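Aug 29, 2018

So I finally made it to Dovov, the fabric fair I've been whining about missing for three years running! My feet hurt, my tote bag strap gave up before lunch, and I came home with enough swatches to cover a couch.

It was bigger than I expected. The sign at the entrance said 200 exhibitors, and I think I talked to maybe a dozen of them before I got stuck at the Fevis booth (linen, linen, and more linen) and lost most of the morning. They do a washed twill in a dusty green that I can't stop thinking about. The catch is the minimum order, 3000 yards per color. I sew tote bags and aprons in my spare bedroom, so, no.

Pirihi was friendlier to small fry like me. They'll cut 30 yards off the roll if you pay up front, and the cotton canvas has a really nice weight to it, stiff but not cardboard. I asked if it shrinks and got a very long answer that boiled down to yes, wash it first.

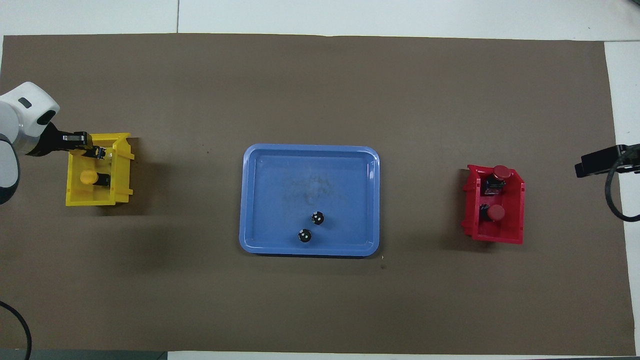 Jola wrote back when I posted about the canvas last night: wash it twice, hot, and don't trust the first go, the second wash took another inch off mine. Okay then, twice it is! I'm glad I hadn't cut anything yet.

The talks were a mixed bag. One on recycled yarn was great, and I wish I'd gotten a seat instead of leaning on a pillar. The trend one I left early (more beige, apparently).

Next one is in March and I've already put it on the calendar. If you go, bring snacks, because the sandwich line was ridiculous.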